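Humley Community Room Rental: Frequently Asked Questions

Last updated April 2022

Booking

How do I book the room?
Use the booking form on this site or stop by the front desk at the Humley building. The form shows which hours are open. Your booking is not final until you get a confirmation email with a booking number in it. If no email has arrived after one business day, check your spam folder and then call the desk.

How far ahead can I book?
Residents of Humley and Gendava can book up to six months ahead. Everyone else can book up to 60 days ahead. Repeat bookings, such as a monthly club meeting, have to be entered one date at a time.

What is the shortest time I can rent the room for?
Two hours. After that you can add time in half-hour steps. Setup and cleanup are part of your rental time, so if your party runs from 2:00 to 4:00 you will probably want the room from 1:00 to 5:00.

Do I have to live in Humley?
No. Anyone 21 or older can rent the room. Residents pay a lower rate and need to show a utility bill, lease or driver's license with a local address when they pick up the key card.

Can I see the room before I book?
Yes, when it is not in use. Call the desk first. Staff will not open the door during someone else's rental, even for a quick look.

Can I hold a date without paying?
No. Dates go to whoever pays the deposit first.

Fees and deposits

What does it cost?
The resident rate is $61 for the first two hours. Extra half hours are charged at the rate shown on the booking form, which also has the nonresident rate and the full-day rate. The small meeting room upstairs is priced separately and is not covered on this page.

Is there a deposit?
Yes. The deposit is the same for all renters and is returned to the card you paid with, usually within ten business days after your event. We do not return deposits in cash.

Why would I lose my deposit?
The usual reasons are leaving late, leaving trash in the room, tape or tack damage on the walls, and a lost key card. For small problems we keep part of it. If the damage costs more than the deposit, you will get a bill for the rest with a copy of the repair invoice.

What is your cancellation policy?
Cancel 14 days or more before your date and you get everything back. Cancel between 13 and 3 days before and you get the deposit back but not the rental fee. With less notice than that, the rental fee is kept and we charge a cleaning slot fee if one was already booked for you. Moving to a new date counts as a cancellation unless you do it at least 14 days out.

Do nonprofits get a discount?
Registered nonprofits based in Humley pay the resident rate. Send your letter of determination with your first booking and we will keep it on file.

Using the room

How many people can it hold?
The posted limit is 60, and that includes children, caterers and anyone playing music. This is a fire code limit and staff cannot make exceptions. If you think you will go over, look at the hall at Witum Park instead.

How big is it?
The main floor is 612 square feet. There is also a coat area by the door and a small kitchen, neither of which is counted in that number.

What tables and chairs are included?
Folding tables and stacking chairs are in the closet on the left side of the room. You set them up and put them back. A diagram inside the closet door shows how they stack. Please carry the tables and do not drag them — the floor was refinished last year and it scratches easily.

Can I bring my own tables?
Yes, as long as the legs have rubber or felt feet.

Is the kitchen included?
Yes, with every rental. It has a refrigerator, a microwave, a sink and counter space. There is no stove or oven. Warming trays with canned fuel are allowed on the counter only. Empty the refrigerator before you leave. Food left behind is thrown out the next morning and we cannot hold it for you.

Can I serve alcohol?
Beer and wine are allowed with a permit from the town clerk. Bring a copy of the permit when you pick up the key card. Liquor is not allowed, and neither is selling drinks of any kind. Events for people under 21, including graduation parties, cannot have alcohol even if adults are attending.

Can I decorate?
Yes. Use painter's tape on the walls and take all of it down before you go. Do not use tacks, nails, staples, duct tape or mounting putty. Balloons must be tied to a weight. Glitter, confetti and loose rice are not allowed indoors or out, and candles are limited to birthday cakes.

Is there Wi-Fi?
Yes. The network name and password are printed on the back of your key card sleeve. It is good enough for a slide show or a video call, but it slows down when the classes upstairs are in session.

Is there a projector?
There is a wall screen but no projector. You can borrow one from the Tawfik Branch Library with a library card. Reserve it early, as the library does not set one aside for our renters.

Can we play music?
Yes, until 9:00 p.m. Keep the doors closed while music is on. If staff ask you to turn it down, please do so the first time. Outdoor speakers are not allowed.

Are pets allowed?
Service animals only.

Kitchenware and supplies

What do I need to bring?
Bring your own plates, utensils, napkins, tablecloths, dish towels and serving dishes. We supply trash bags, paper towels, hand soap and dish soap. Coffee makers are not provided, but you can bring one. Plug it in at the kitchen counter, where the outlets are on their own circuit. Two large coffee makers on one outlet in the main room will trip the breaker, and renters do not have access to the panel.

Can I borrow cups?
Plastic cups can be borrowed at the front desk at no charge. Ask for them when you pick up your key card, and tell the desk how many you need. Wash and dry them before you return them. If you need cups for hot drinks, bring your own.

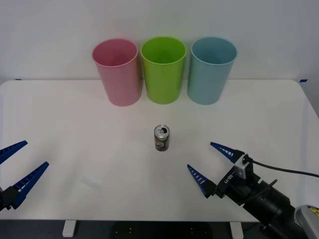 Plastic cups in pink, lime green and pale blue.

Can I have things delivered before my rental starts?
No. There is nowhere to store them, and the front desk cannot sign for cakes, flowers or rental items. Have your deliveries come during your booked time.

Can I drop off supplies the night before?
Only if you have booked the night before.

Arrival and cleanup

How do I get in?
Pick up your key card at the front desk during office hours, up to two days before your event. The card works only during your booked time. If it will not open the door, try it flat against the reader for a full second. If that fails, call the after-hours number on the sleeve.

Where do guests park?
In the lot behind the building. The entrance is on the Gendava Road side. Spaces marked with a green stripe belong to the clinic next door and cars are towed from them at all hours. Street parking is free after 6:00 p.m.

Is the room accessible?
Yes. There is a ramp at the rear entrance, an automatic door and an accessible restroom on the same floor. The front entrance has three steps.

What do I have to clean?
Wipe the tables and counters, sweep the floor, put away the furniture and take the trash to the dumpster at the end of the lot. The broom and mop are in the kitchen closet. You need to mop only if something has been spilled. A checklist is posted by the light switch. Sign it and leave it on the clipboard.

What if the room is dirty when I arrive?
Call the desk or the after-hours number before you start setting up and take a few photos if you can. Problems reported after the event are hard to sort out, and the last renter on record may be charged.

I left something behind. How do I get it back?
Lost items are kept at the front desk for 30 days. Call and describe what you lost. We can mail small items if you pay the postage.

What happens if the weather is bad?
If the town closes the building, you can choose a full refund or a new date. If the building is open and you decide not to come, the normal cancellation rules apply. Closings are posted on the home page by 7:00 a.m.

My question is not answered here. Who do I ask?
Use the contact form or call the front desk during office hours. Include your booking number if you have one.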